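Share this 31 Comments 7
Print | E-mail this page

Looking After a Small Wooden Stool (and Talking Yourself Out of a New One)

Every house has one low wooden stool that does the work of five pieces of furniture. Ours came from a shop called Wouters, where it was sold as a footstool, and it has since served as a ladder, a plant stand, a bedside table and, for one long holiday dinner, my seat. Nobody has ever put a foot on it.

A stool like this needs very little care and usually gets none. If yours has started to rock, squeak or go gray on top, set aside a Saturday morning. You'll be finished by lunch, unless you decide to refinish it, in which case see you in March.

Start with the wobble. Put the stool on the flattest surface you own, which may not be the kitchen floor. I spent most of an evening trimming a leg that was perfectly fine, on a floor that wasn't. If it rocks in one spot and sits still in another, put the saw away and have a word with your house.

If it rocks everywhere, turn it over and wiggle each leg. A leg that moves in its socket has a tired glue joint. Ease it out, scrape off the old glue down to bare wood, brush in fresh wood glue and clamp it overnight. No clamp? A loop of rope twisted tight with a wooden spoon has been holding furniture together for generations. Wipe up the squeeze-out with a damp rag right away. Dried glue won't take stain or oil, and you will be looking at that pale little smear for as long as you own the stool.

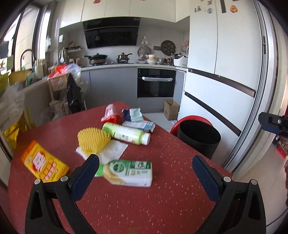
Bornen, Sep 15, 2025 — Now for the top, where the trouble shows. White rings from cups are usually moisture caught in the finish. Lay a dry cotton cloth over the ring and pass a warm iron across it for a few seconds at a time, no steam. Lift the cloth and look between passes. Dark rings have gone down into the wood, and your choices there are sanding or a doily.

For everyday dirt, use a cloth wrung out in warm water with a drop of dish soap, then dry the wood straight away. Skip the silicone sprays. They look wonderful for an afternoon and make any later refinishing a misery.

An oiled stool wants feeding once or twice a year. Sand lightly along the grain, wipe off the dust, rub on a thin coat of oil and take off whatever hasn't soaked in after fifteen minutes or so. The usual mistake is a thick coat, left on out of generosity — it goes sticky, and so does everyone who sits down. Spread oily rags flat outdoors to dry before they go in the trash. Balled up, they can heat up and catch fire all by themselves.

Felt pads go on last. Buy the kind with a nail or screw if the legs are thick enough to take one without splitting. The stick-on kind will travel the house on the bottom of somebody's sock.

Carved stools need one more tool, a soft old toothbrush, for the dust in the grooves. Mark it clearly. I didn't, and we had a guest.

Posted by Luuk Van der Linden
Print | E-mail this page
7 comments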